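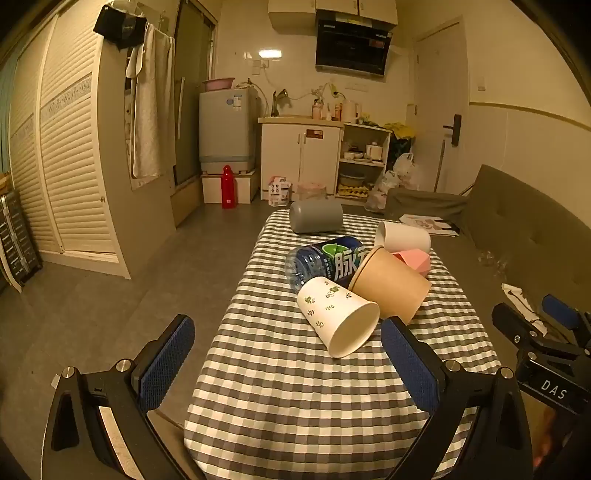 I have an argument I keep having with people who buy grippers, and I'm going to have it again now, at length, with you. It goes like this. Somebody gets a hand-held gripper, or a pair of them, and spends two weeks on the mount, the cables, the software, the file names, the folder structure for the file names. Then they pick up a cup with it and off they go. Ask them when they last looked at the pads and you get a polite smile.

The pads are the machine! Everything behind them, the jaws and bolts and brackets and wiring, exists so that two bits of grippy rubber can meet a cup in the right place. If those are worn smooth, or greasy, or sitting a hair crooked, you can have the nicest setup in the building and you'll still be chasing a paper cup across a tablecloth.

I came to this the slow way. My first job with anything that grabbed things was on a packing cell at Rizzi, where the fellow in charge was Ettore Palumbo. Ettore had the manual for that cell, all 134 pages of it, and the page on finger pads was so black with thumbprints you could hardly read it. He wiped the pads before the shift and he wiped them after lunch, and if you walked past with a sandwich he looked at your hands. I thought it was a bit much. I was twenty-three and I liked the parts with the code in them.

Then one September we had a stretch where the cell dropped cartons all day, just a few an hour, enough to drive everyone crazy. I spent that stretch changing speeds and approach angles, and I wrote a very handsome little program to retry a missed pick. Ettore was on vacation. When he got back he ran a fingernail down the left pad, made a face, and swapped it. I still have the program somewhere. I've never used it again.

So when I say look at the pads, I mean a real look, every session, with your fingers as well as your eyes. Is there lint in the texture? Tablecloths shed, sofas shed, I shed. Is there a shiny patch? Shiny is bad on a pad that's supposed to be textured. Push on each corner with a thumb and see if it lifts. Then close the jaws on nothing, slowly, and watch the two faces come together from the side. I want them touching along the whole length. If one end meets early, something has shifted, and I'd much sooner find that out before I've spent the morning with it.

And then the screws. I know, I know, thread locker. I use it too and I still check. A hand-held tool gets carried around, leaned on things, set down harder than you meant to and handed to somebody who waves it while they talk. I put a dab of paint pen across each screw head and onto the metal beside it, so if the line is broken the screw has moved. It's the cheapest inspection system ever made, and I've seen people with very expensive torque drivers who can't tell you as much about their fasteners as I can from across a table.

My whole check takes 5 minutes. I time it now and then, mostly to win arguments.

Where I really part ways with people is on where to do it. The usual advice is a clean bench, good light, a foam block or a gauge pin to squeeze. Fine, that's how you do the big service. For the everyday check I want the table I'm going to work at and the stuff I'm going to pick up. A foam block is a very forgiving thing! It has flat sides, it gives a little, and it stays where you put it. A paper cup on its side wants to roll, and it dents if you so much as think about it, and it will show you a crooked jaw in one try.

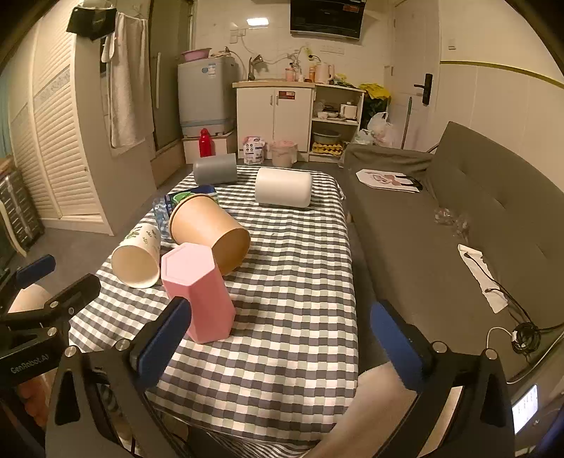 Blue pads, pink container, and a couple of cups on their sides.

I like a mixed bunch. Paper cups for the light touch, a plastic bottle for the slippery round stuff, something with flat faces so I can see whether both pads land square. I like them lying every which way, too, because a cup standing up with its best side toward you will flatter any gripper. And I like doing it in an ordinary room, with a sofa at your elbow and cables where you'd prefer there weren't any. If a cable is going to snag when you reach to the far end of the table, let it snag during the check.

The objection I get most often comes from my friends at Bidine, who keep a strict schedule. New pads every 3,000 grips, no discussion. I see the appeal. You don't have to trust anyone's judgment, you can put it in a spreadsheet, and the spares order writes itself. But grips aren't all alike. Closing on an empty cup barely bothers the rubber, and dragging a full bottle around by its label bothers it a lot. I've thrown out pads that had plenty of life in them because the number said so, and (this is the part that annoys me) I've kept using bad ones because the number hadn't come up. Have a number if you like having a number. Look anyway.

One fair point against me is that all this looking depends on who's doing it. I had a helper at Urkano who would sign off on anything with two fingers. What fixed that was a spare pad, brand new, kept in a little bag with the tools. You rub your thumb on the new one, then on the one that's mounted, and you don't need an opinion, your thumb has one. Replace the one in the bag when it gets grubby. Ours gets grubby quickly, everyone likes fiddling with it.

As for cleaning, a damp cloth, lint free, and let it dry before you close the jaws. I don't use solvents on pads unless whoever made them says it's all right, and I've quit using tape to lift the fluff off, after a roll from the office drawer left more behind than it took away. If you've found a tape that doesn't, write and tell me which one. I have a whole sofa's worth of lint to try it on.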